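Arm grabs the eraser fine but only wipes part of the letters
Posted in Student Robotics > Manipulation
Asked by clinotby_lab, 2023-04-24

Our school club is doing the whiteboard task for the spring showcase. The arm has to pick up an eraser lying on a small whiteboard, wipe off whatever letters are written there, and put the eraser back in the corner. The policy is trained from demonstrations we recorded by hand in February, 50 of them. Picking up works nearly every time. The wiping is bad. It goes over the first letter, lifts too early, and leaves pieces of the second one. Sometimes it wipes a patch of board with nothing on it and then goes to put the eraser back.

We use the wrist camera only. We wrote A, B or C in different spots for the demos. Do we need more demos, or is something else wrong? We have 25 days left and the arm is shared with another team, so I would like to know before we record everything again.
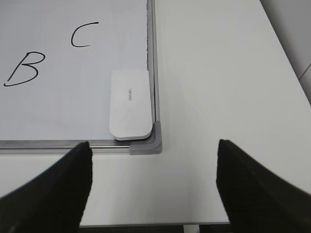
Our start position is the same for every run, with the fingers open and the eraser in the lower right corner. The camera is on the wrist and we can't move it much without printing a new mount. At the start it gets the B and the C, but the board runs on past the top and left of what it sees, so a letter written farther over would be missed. We did write some letters farther left in the demos. I don't know if that matters.

Dmytriv
It matters. If the person driving the arm could see the whole board and the camera couldn't, the policy is learning to wipe places it had no reason to pick. That would explain it wiping blank board. Add a look step: before the pickup, raise the wrist until all of the board is in view, hold for a second, then go down. Do it the same way in every demo. You will also need a policy that keeps some history, or it will forget what it saw by the time it has the eraser.

For the count, we had 80 demos for a similar task and it was enough once the starts were consistent. I would throw out the ones with letters out of view and record new ones.

skondura77
more data. we went to 100 and it got better

Vsevolod Maksymiv
I agree with the look step, but check the early lifting separately. Once the eraser is in the grip it can hide the letter you are wiping, and then the camera has nothing to tell it whether the letter is gone. Play back a few failed runs and see what is visible at the moment it lifts. If the letter is hidden, have your drivers make a fixed number of strokes per letter, then back off a little to check, and go again if there is ink left.

Also look at your pressure. Ours skipped over the ink when the eraser was held at a slight tilt. A strip of foam tape between the fingers and the eraser fixed most of that. Change one thing at a time and write down the results.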